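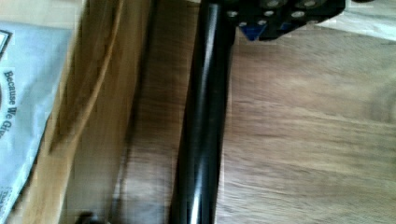 A resident of Nonunau asked why the two break-ins at the Sanna depot in May were still listed as open. The chair replied that the file is with the county detectives and no arrests have been made.

Minutes > Neighborhood Safety Panel > June

1. Thefts. Zadix reported 158 feet of copper cable taken from its yard. Loss put at $3,954.

2. Patrols. Agreed to extend the night patrol on Nillotier Road to 10 p.m. Cost: $700, approved.
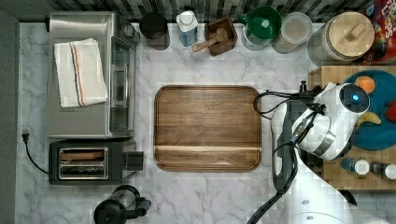
Countertop with toaster oven and toaster.

3. Next meeting in July, same room. Closed at 8:40 p.m.

Contact the panel | Copyright Nonunau Safety Panel | Back to top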